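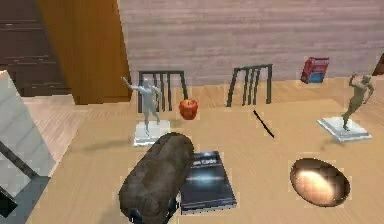 Tue 19 July, robot club notebook, sim bench

Right, the summer challenge is properly under way and I've finally got the tidy-up task loading on the club machine without it falling over. We're doing the whole thing in simulation until the autumn, so the job today was to get the house scene going, run the Dekker planner (our own one, named after the old lathe in the corner) and see how far off we are from a decent score.

Full marks is 100 per run. You get points for finding things, more for picking them up, and most for putting them where the task card says. Last April's team built the finding part and it's still the best bit of code we have! The picking up is another matter.

First go was the dining table. I keep telling the younger ones to start with something easy, and then of course I went straight for the loaf. It's a big lumpy thing and the fingers have to get right round the underside, so I've dropped the closing speed in the settings and written the old value on the whiteboard in case anyone wants it back. Statuettes next week. They've got lovely square bases, which ought to help, but those arms sticking out are going to be a pain for the collision checker.

Then a longer look at the driving side. The route between the dining area and the long wall is narrower than I'd like, and anything left on the floor there has to go on the map as an obstacle
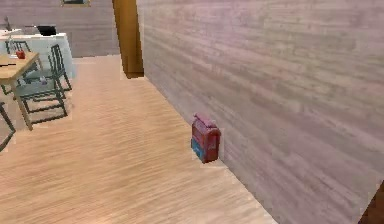

before the planner sets off, otherwise it plots a nice straight line through it. Zestov (that's the mapping script, I didn't pick the name) only refreshes when the base is stopped. I've put in a pause of 400 milliseconds before each turn and I think that's enough, but could someone please check it on the slower laptop?

Chairs are my other worry. Slatted backs are horrible for the depth reading because half the points go straight through the gaps, and the map ends up with a sort of ghost chair a bit behind the real one. I tried filling in anything that looked like a row of bars and it helped, though it also wants to fill in

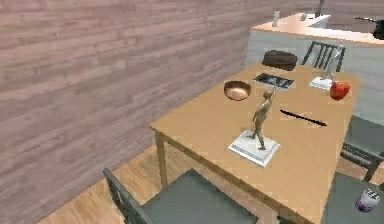
gaps between things on the table if they're close together, so that needs a height limit. Whoever picks this up, it's in the Borix folder, line 584, and please don't tidy my comments.

Also had a think about the labels. Thin dark things lying flat are going to be a nuisance: pen, knife, stick, all much the same shape from across the room. I'd sooner have it say "long thin object" and drive closer than guess wrong and lose points. Same goes for fruit, only with fruit the colour does most of the work for us.

Kitchen side next. The counter turns a corner, so I've split it into two surfaces in the config and given each its own approach point. The pot is the one I really want,

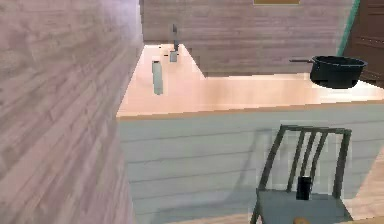
with that long handle to grab, but there's a chair by the front panel and I'd like the base to come in from the other side if it can. Not tested yet, I ran out of evening.

To do: height limit on the gap filler, slower laptop check, second approach point, and somebody ask Gimico whether we can have the spare graphics card for another month. Save your logs in your own folder, please!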